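31 January 2022

In early and had the small office to myself until Bushra came. I wanted the whole day on the Jiler cell and mostly got it, apart from a call with Inden after lunch that ran over.

Started Wanodow with the cell as Tanner left it. It loaded, with the usual complaint about the floor texture, which I ignored. The arm came up in a pose I didn't recognise, folded so that the elbow was nearly in the table. Tanner had saved the home position in the old base frame, the one from before we moved the mounting. I deleted it, jogged the arm up clear of the fixture and saved a new home. Wrote the joint values in the book as well as the file this time.

Next the tool. The gripper has been wrong since June, when someone swapped the model for the longer one and left the tool point where it was. Everything we taught after that was a little short, and we made up for it by pushing the targets down into the plate. It worked well enough for the demonstration and has been a nuisance ever since. I measured from the wrist flange to the fingertips in the model, checked against the drawing Hina Hashmi sent over, and put the proper figure in. Then I went through the old targets and took out the ones with the fudge in them. That was nearly all of them.

With the new tool point in I brought the gripper over by the right-hand clamp of the fixture, fingers down and empty, and stopped there to look at the gap. From the far end of the table it looked right. Turned the view round and it was still right. I left the grey block on the table beside the plate where it was.
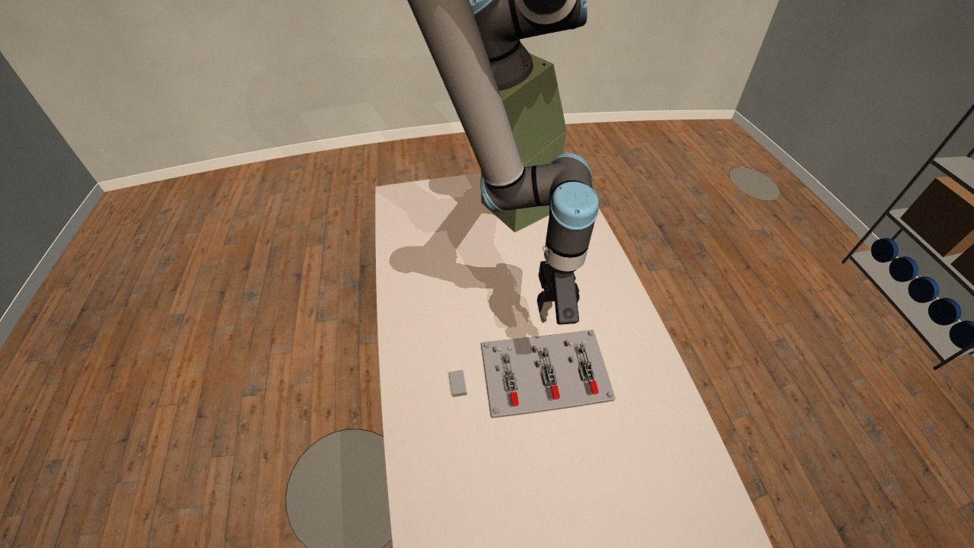
## Fixture plate

The plate is not square to the table and isn't meant to be. Haris Marwat asked for a slight turn so that the arm can get to all three handles without the wrist winding up, and I agree with him, but the turn had been put in by hand, by dragging. So the plate in the model and the frame we teach from were two different things. I made a new frame from the bolt holes, using two corners along one side and a third across, and parented the clamps to it. Now if the plate moves the clamps and targets move with it. I tested that by shoving it sideways and back again, and the arm followed both ways.

The clamps are the Farooqui ones. In the file each was a single lump, handle and all, so the gripper could touch a handle and nothing would move. Bushra had split the first one last week. I copied what she did for the other two: base fixed, handle on a hinge, linkage driven from the hinge, spindle carried along at the end of the bar. The limits on the hinge took some fiddling. If you let it go too far the bar passes through its own bracket and the solver throws the handle across the room. I had this happen twice before I set a stop at both ends.

The friction on the hinge is a guess. Shoaib Mohmand says he'll put a spring balance on a real one when they arrive, and until then I've used a value that makes the handle stay where it's left. Marked it in the file as not measured.

Ate at my desk. Soup.

## Call with Inden

They want to know if the same cell will do their second part. I said I couldn't tell them until the first one runs, and Bushra said the same in nicer words. They also asked about cycle time, and I read out the target we'd agreed and didn't offer anything else. They are going to send the drawing of the second part. Hina took the notes.

## Afternoon, approach to the handles

Collision checking had been switched off for the whole fixture, presumably to stop it moaning while the tool length was wrong. Turned it back on and it found clashes straight away. Most were the small black blocks on the plate, which had been given collision shapes far bigger than themselves, great boxes you couldn't see unless you asked for them. I replaced those with tight ones. The bolts I left as simple cylinders.

After that the clashes that remained were real ones. Coming down among the handles the fingers have very little room, and the side of the gripper body is worse than the fingers. If the wrist is turned the wrong way the arm sticking out from the side of the gripper sweeps across the next handle. So the approach has to be straight down, with the turn done well above, and no blending between the two moves. I had blending on at first and watched it cut the corner.

I wrote a small loop to try different wrist turns and approach heights on each clamp and log what it hit. 216 approaches, and it took long enough for me to make tea and answer Haris about the pedestal height. Nothing is changing on the pedestal, he only wanted the number for his drawing.

When it had finished I sorted the log and stepped through the bad ones by hand, slowly, with the view down low by the near edge of the table so I could see between the fingers and the handles.

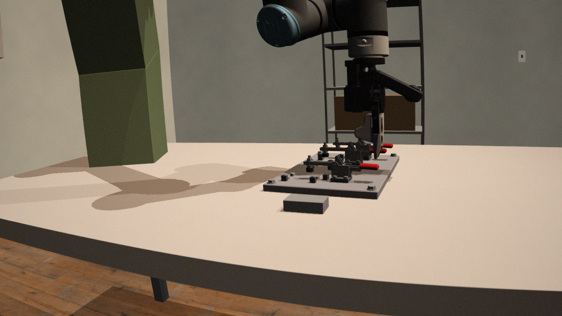
Of the ones that failed, 9 were down to a single target that I'd taught with the wrist flipped. I taught it again and they cleared. The rest share a cause, an approach height that is too low, and I've raised it for all of them. It adds a bit to the cycle but not enough to argue over. I can bring it down again clamp by clamp once the path is settled.

Tanner rang at the end of the afternoon to ask where his home position had gone. Told him. He hadn't known about the base frame and was decent about it. He thinks we should lock the frames so they can't be dragged, and I've done that.

Saved under a new name, and copied the lot to the shared drive. The old one is still there, renamed with "do not use" at the front.

For tomorrow:

- run the loop again with the new height and compare the logs
- teach the push on the handles, middle clamp first
- ask Shoaib when the spring balance is coming
- check the Farooqui drawing for how far the spindle travels
- tell Hina her drawing was right and ours was wrong

Left after dark. Forgot my scarf on the hook again and didn't go back for it.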